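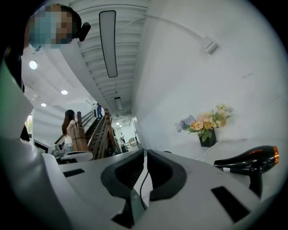
Cut flowers last longer when they are kept away from heat and moving air. A shelf near an outlet tends to collect everything, and a bouquet often ends up sharing it with appliances. The roses in their square black vase have a hair dryer lying next to them, so the first job is to sort out the shelf before you touch the stems.

Unplug the dryer and let it cool. Coil the cord loosely and put the dryer in a drawer or on a hook. Wipe the shelf with a damp cloth, then dry it.

We use cookies to improve your visit. By continuing to browse Folus you accept our cookie policy. OK

Next, change the water. Lift the bouquet out in one hand and keep it together - it is hard to rebuild once it falls apart. Wash the vase with dish soap and rinse it twice. Fill it with 900 ml of cool water and stir in the flower food. 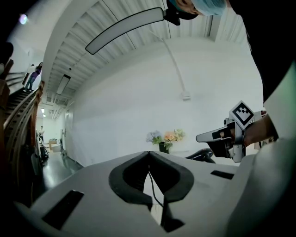
Reading time: 2 min

Hold the stems under running water and trim the ends at an angle with sharp scissors. Pull off any leaves that would sit below the water line. Small filler flowers fade before roses do, so take those out as they brown and leave the rest alone.

Put the vase back at the end of the shelf farthest from the outlet. Top up the water every day and change it completely every other day. If the stems start to lean after trimming, move them to a smaller vase. A 400 ml one is enough for a few roses - just check the level in the morning and again at night.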